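Fludel Fridge Cell - setup and care

The Fludel cell is a bench-side rig for moving fruit between a basket and an open refrigerator compartment. It ships with two end tools, a multi-fingered hand and a padded gripper. Both are covered by this page. The table and refrigerator are supplied by the customer.

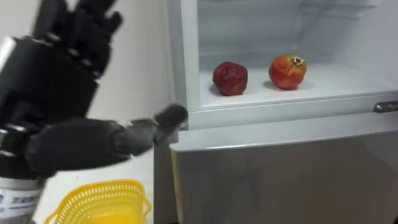
Text: Zineb Bensaid, Hornent applications desk

Positioning

Stand the refrigerator beside the table and open the upper door fully before teaching any points. The compartment floor is the reference plane. Teach the front lip first - the thumb is the widest part of the hand at entry and will strike the frame if the approach is too low. Entry speed is limited to 21 mm/s until the lip has been stored.

Refrigerators with a raised front lip need 8 mm of extra lift on the exit move. Set this under Clearance.

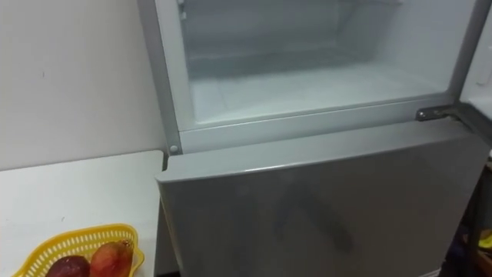
Levelling comes next. Adjust the refrigerator feet, close and reopen the door, then repeat the reference touch at both front corners. If the two readings differ by more than 2 mm, level again. Do not correct a tilt in software.

Basket height is stored separately. A perforated plastic basket may flex under load, so take the reading from the table top and enter the basket floor as an offset.

Gripper care

Wipe the pads with a damp cloth after each shift. Check the cable at the wrist connector for chafing, with the arm at full reach and again folded. Replacement pads are sold in pairs, part 433, through Jabłońska.
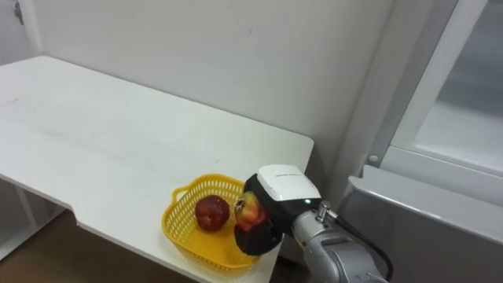
Page last changed: Jun 11, 2025

Pads should be changed when the surface looks polished or a test apple slips. Run the Bretutau grip routine after fitting and save the new zero. The hand has no pads and skips this step.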